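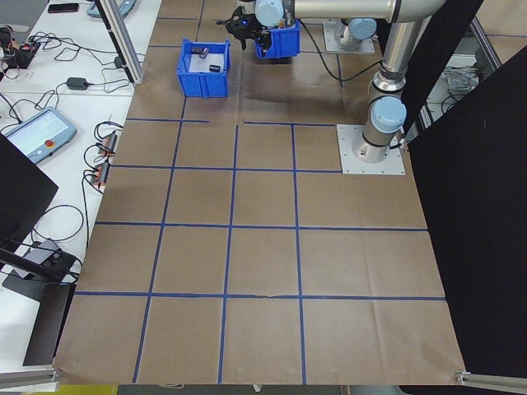 Cherry Mae Navarro writes that she has covered her bench with brown paper twice now, and both times it had bubbled and torn along the front within a fortnight. She also wants to know whether tape squares are worth the trouble if you only have a couple of bins, and what to do about small dark parts that vanish in the bottom of them.

The paper first. Buy the heavier kraft paper on a roll, the sort sold for floor protection or packing. The thin stuff that comes as wrapping in parcels won't last. Boltent has it in the paint aisle, and most trade paint shops will cut a length off the roll if you ask. Unroll it the night before and leave it face down on the bench with a few tins on top to take the curl out.

Wipe the bench down and let it dry. Start at the back edge and work towards yourself, smoothing with a dry cloth. Tape the back edge along its full length, pull the paper snug, then tape the front. Do the ends last. Bubbles mostly come from taping all four corners first and then trying to flatten the middle.

Tearing at the front is from forearms and from things being dragged off the edge. Fold the last bit of paper under so there is a double thickness, or run a strip of tape over the edge. If there is something fixed to the bench, such as a vice, take the bolts out, lay the paper, cut small crosses for the holes and bolt it back down through the paper. It holds better than cutting a neat shape to fit.

Now the squares. Yes, they are worth doing with two bins. The squares tell you where the bin goes back, and they show up anything that has wandered. Blue masking tape is the one to use. It stands out on brown and usually comes off kraft paper without bringing the surface with it, provided you pull slowly and keep it low.

Choose the square to suit your largest bin, with a bit to spare. Mine are 247 mm, which is what I got by measuring the bin and adding a finger's width at each side. Mark both ends of each line in pencil first, then run the tape from mark to mark in one go. Press it down with the back of a spoon. Lay all the long lines, then all the cross lines. If you muck one up, cut out the bad section and leave the rest. A gap in a line does no harm and you will stop noticing it.

Don't number the squares. I did and was forever moving the numbers.

Bins. Plain plastic ones with straight or slightly flared sides are fine. An open front or a dip in the front edge makes it easier to get your fingers in, but check that the parts you keep won't roll out of it. Pluvgate do a blue one that stacks well. The lids are sold separately and I wouldn't bother with them for anything in daily use.

For parts that disappear, put something pale in the bottom. A sheet of white card cut to fit is enough. Dark screws, plugs, grommets and rubber feet show up straight away against it. Cut the card a few millimetres short on each side so it drops in and can be lifted out by a corner.

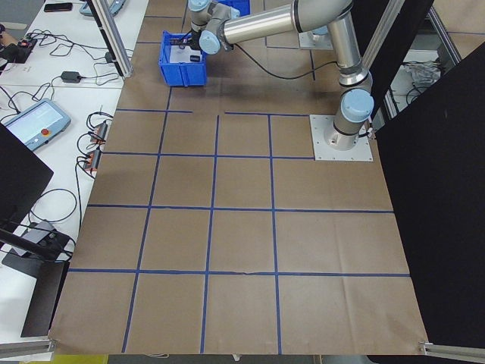

Blue bin with a white sheet or card on the bottom and one small black object on it.

A few more points on the same subject.

Keep round things on their side in a shallow bin, and don't fill it past the first layer. Once they are heaped you have to tip the lot out to find the one you want.

When you are sorting a mixed tin, tip out a handful at a time. One square for the tip-out, the bins in the squares behind it. Odds and ends that belong nowhere go in a jar, and the jar gets emptied into the bin on the last weekend in August, whatever is in it.

Leads and chargers want their own spot to the side of the paper. Coil each one loosely and tie it with a bit of Velcro or a bread tag. Label the plug end of power adapters with what they run. I bought a pack of 29 tie-on tags at Wongsuwan and still have most of them.

Patch small tears in the paper as they happen with a short piece of tape on top, pressed well down. When there are more than seven patches I change the sheet. An old sheet does for drop cloths, or under the mower when you are changing the oil.

Glue spots can be left to go hard and then sliced off with a scraper held flat. Oil is another matter. Blot it, then cut out the stained piece and tape a fresh one in, or it will soak through to the bench.

If your bench is bare timber, give it a coat of paste wax before the paper goes down. Leave it four hours, buff it, and the tape will still stick to the underside of the bench where you haven't waxed.

Next page: rehanging a shed door that drags.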